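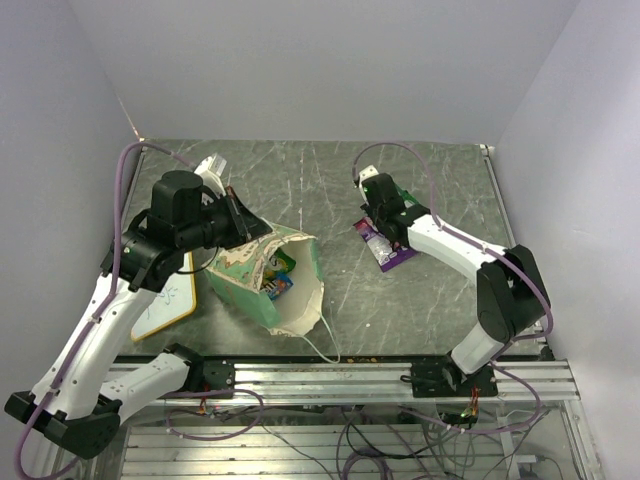
Sirberg Opens Its Doors for a Robot Morning

Home | News | Visits | Contact
Print this page | E-mail this page

2023-01-15. Sirberg was delighted to welcome 124 neighbors, parents and curious friends to its open day, where the two-armed Telaretti bench drew a happy crowd with a paper bag and a few packets of snacks!

"Everybody knows what a snack bag is, so everybody had a question," said Faith Tanui, our host for the visit.

Contact: Mwanahawa Urio, Sirberg press desk
© 2023 Sirberg | Back to top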